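We use cookies to make this site work and to see which pages are read. Accept all | Manage settings

Arm Users' Group, Multhorpe building
Minutes of the August meeting, Tuesday, 2 pm, meeting room on the ground floor

Chair: Yichen Hou
Minutes: Yiran Lü
Apologies: received from the Stondau site, who sent written comments on item 3.

1. Minutes of the last meeting

Agreed, with one correction. Under "Keys", the spare mode key is held at reception and not in the tool cupboard.

2. Matters arising

The new floor marking at the north door has been done. The notice giving the desk number for out-of-hours faults still shows the old extension. Yiran to replace it.

The Duan cell has had its yearly brake check. The report is in the shared folder. No action.

3. Draft working rules for bin picking, version 14

Most of the meeting was spent on this. The draft was sent round beforehand and 32 comments came back, many of them on the same few clauses. The chair took the clauses in order and asked people to keep to the wording.

3.1 Fixing the bin. The draft said the bin "should be secured". Stondau asked for "must be clamped to the table, and the clamps checked by hand at the start of each session". Agreed. A bin that shifts by a small amount will put every taught height and edge out, and the arm has no way of knowing unless somebody has told it to look. Checking by hand means pulling on the bin, and looking at the clamp does not count.

3.2 Tape marks. Tape on the table may be used to show where a bin goes back to after cleaning. It is a guide for people only. After any bin has been lifted off, the corner positions are to be measured again before the arm is run above slow speed.
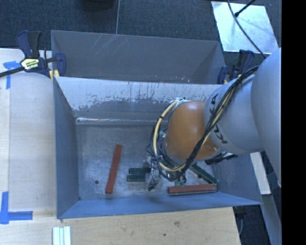
3.3 Cables. The draft asked for cable loops on the arm to be "tidy". Several people said this was no use as a rule, as a bundle can look tidy and still pull tight when the wrist turns. New wording: before a program is run for the first time, the arm is to be taken by hand control through the furthest wrist turns in that program, with one person watching the cables the whole way. If the bundle goes taut or touches the bin wall, the program is changed. Cable ties are not to be added as a fix without asking the cell owner.

3.4 Speed near the walls. There was a long discussion. Zerkport use one speed limit for the whole bin. Our own practice has been to slow down only for parts lying close to a sloping wall. The chair felt that two limits are harder to check than one, and that people forget which applies. It was put to a show of hands and a single limit was preferred. The figure itself is left blank until the stopping tests are finished.

3.5 Reaching in. No change to the principle: no hands in the bin unless the arm is stopped and the mode key is out and in the pocket of the person reaching in. The words "or held by a colleague" are struck out. One member said this would slow down re-laying of parts between runs. The chair accepted that it would, and the clause stands.

3.6 Loose items on the table. Spare parts may be kept on the table top in front of the bin if they lie flat and are outside the arm's working area as set in the controller. Tools may not. Drinks may not, and this has had to be said before.
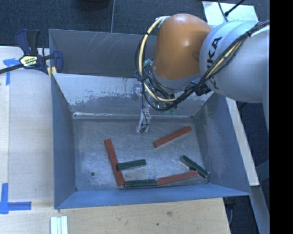
Does the rule on re-measuring also apply when only the parts in the bin have been changed?
Changing the parts does not call for it, so long as the clamps have stayed done up and the hand check in 3.1 has been made that session.

This is to be added as a note under 3.2, as the point was raised in more than one of the written comments.

3.7 Records. Each run is to be logged with the operator, the program version and any stop that was not planned. The log now has 1157 entries and almost 44 of them have the stop reason left empty — most from before the drop-down list was brought in. It was agreed not to go back and fill these in from memory. They will be marked "not recorded". From now on the form will not close without a reason.

3.8 Name of the document. "Working rules" kept. "Code of practice" was thought to sound like something issued from outside.

4. Training

New starters do the half-day cell course before being given a login. It was asked whether people who come over from Zerkport need to repeat it. Agreed that they do the practical part only, as their stop buttons are laid out differently from ours. Yichen to write to Zerkport and let them know.

5. Any other business

The light over the Duan cell flickers and has been reported again.

The door to the cell corridor is being propped open with a chair. Please stop doing this — the alarm company charges for each call-out.

6. Actions

Yiran: replace out-of-hours notice; send round version 15 with the changes above; add the note under 3.2.
Yichen: write to Zerkport; chase the stopping tests so that the figure in 3.4 can be filled in.
All: comments on version 15 to Yiran by email, giving the clause number.

The next meeting will be in the same room. Date to be sent round once the stopping tests are booked.

Meeting closed at 3.40 pm.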